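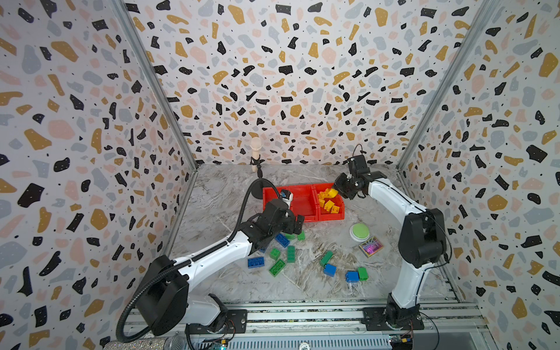

4. Putting up the wall panels

Read the whole section before you peel anything. Adhesive grabs fast and does not forgive.

You need: panels, the Josten trim kit, a level, tape measure, sharp utility knife, pencil, damp cloth, dry cloth. Second pair of hands for anything over 54 inches.

4.1 Before you start

1. Unbox panels and lay flat in the room overnight. Not on edge. Not against a radiator.
2. Check the batch code on the back of every panel. Codes must match. Utonska swaps mismatched batches but not after cutting.
3. Wipe the wall down. Grease, dust, old paste, all of it off. Let dry.
4. Fresh paint? Wait 18 days minimum. Flat paint needs a coat of primer first.

CAUTION: Turn off power at the breaker before removing any outlet or switch covers.

4.2 Marking out

1. Find the center of the wall. Pencil a plumb line top to bottom.
2. Measure from the line to each corner. If the last strip comes out narrower than a hand, shift the line over half a panel.
3. Measure height in three places. Floors in older houses wander. Use the shortest number and let the trim hide the rest.

NOTE: Patterned panels (Patrício range) repeat every 40 inches. Line up the arrow on the backing with the arrow on the next one. Plain panels have no arrow, hang either way up.

4.3 Cutting

1. Cut face up, on scrap board.
2. Score twice, light pressure, then snap away from you.
3. Outlets: cut the hole small, test, trim to fit. You cant put material back.

CAUTION: Cut edges are sharp. Gloves on. Change the blade when it starts to drag.

4.4 Hanging

1. Peel the top 6 inches of backing only. Fold it down.
2. Set the panel on your pencil line. Press the top edge.
3. Pull backing down slowly with one hand, smooth with the other. Center out to the sides.
4. Bubble? Lift back to it straight away and re-lay. After a few minutes its there for good.
5. Next panel butts up tight. No overlap.
6. Corners: stop at the corner and start a new panel on the next wall. Do not wrap. It will pull off by August.

NOTE: Room should be 57 °F or warmer while hanging and overnight after.

4.5 Trim

1. Dry fit all the trim first.
2. Corner pieces go on before top and bottom pieces.
3. Thin bead of sealant behind the bottom trim in kitchens and laundry rooms. Wipe the excess right away with the damp cloth.

4.6 Cleaning

Warm water, drop of dish soap, soft cloth. No scouring pads, no bleach, no steam. Leave it alone for the first two days.

Missing parts or wrong batch: write to Benvinda Antunes, Parts Desk, Utonska, Tamville. Include the batch code and a photo of the lable on the box.

Go to section 5 for ceilings.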